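4. What the athletes told us about being "inspiring"

I should say up front that I came to this study as a fan. I grew up reading those short pieces about the mountain climber with one leg, the farmer's kid who made the big league, the skier from a village with no ski lift, and I loved every one of them. So when Tsung-han Yang and I started collecting stories of this kind for our corpus (1,777 of them by the time we stopped, all from English-language sites), I expected the athletes we interviewed to love them too. Some did! But it was a lot more mixed than I'd guessed, and this section is mostly about the mixed part.

We talked to people in two places, Plistavitz and Gutska, which are both small enough that a local athlete doing well is big news for a week. Everyone we spoke with had been the subject of at least one story in our corpus. I did the Plistavitz interviews myself and Tsung-han did the ones in Gutska, and we swapped recordings afterward so each of us could code the other's.

4.1 The "from nothing" opening

The thing people brought up first, nearly every time, was the opening line. In our coding scheme (see Section 3) we called this the origin tag, meaning the bit that says "daughter of a bus driver" or "born in a one-room house" before it tells you what the person did. Athletes noticed it right away. A distance runner from Plistavitz told me her father had owned a perfectly good shoe store for years, and that the reporter turned him into a cobbler. She laughed about it, then she stopped laughing and said her father had cut the piece out and put it in a drawer where customers wouldn't see it.

A rower put it another way: "They wrote about my mom's job more than about my boat." I went back and checked, and he's right. His story gives one sentence to the race.

I don't want to be too hard on the writers. We also interviewed a few of them, and they work fast. Annunziata Leone, who edited sports features in Gutska before moving over to radio, told Tsung-han that she'd often have 300 words and one phone call to work with. With that little room, she said, you grab the thing readers will remember, and readers remember where a person started.

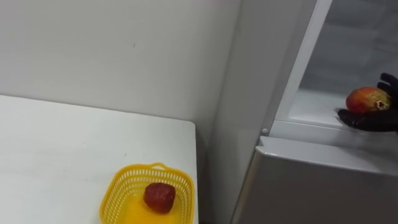
Figure 4.

She also pointed out something I hadn't thought of, that the origin tag travels well. When another site picks up the story and trims it, the race times go first and the bus driver stays. We found plenty of this in the corpus. The best case was a weightlifter whose story was rewritten so many times that the final version never says what weight she lifted, or even which meet it was, though it does manage to name her village twice.

4.2 Who gets to be surprised

My second point is a little harder to pin down, so bear with me. A lot of the stories are built around surprise: nobody believed in her, doctors said he'd never walk, and so on. When I read these lines aloud in the interviews, people often said the surprise belonged to somebody else. A para-swimmer I'll call Wu (he picked the name) said his coach had expected him to qualify since he was a teenager, and so had he. "The only person who was shocked was the guy writing it," he told me.

I went in thinking disabled athletes would feel this more strongly than the others, and in our interviews they did bring it up sooner. But the women in team sports raised it too, and so did a wrestler from the Troltusska club who was just really tired of being called a former shy kid. I'm wary of making too much of this. Our group was small and we found people partly through their clubs, so anyone who had left the sport angry probably never heard from us.

4.3 The good part

And then there's the money, which I have to bring up because the athletes did. Several of them got gear, travel help or a proper coach after a story ran. Wu got pool time. The runner with the shoe-store father got an invitation to a race in June that she couldn't have paid for, and when I asked if she'd do the interview again, wrong details and all, she said yes before I'd finished asking. She would just like to read it first.

That last wish came up often enough that we gave it its own code, and I return to it in Section 5, where we compare the stories that were checked with their subjects before publishing against the ones that weren't.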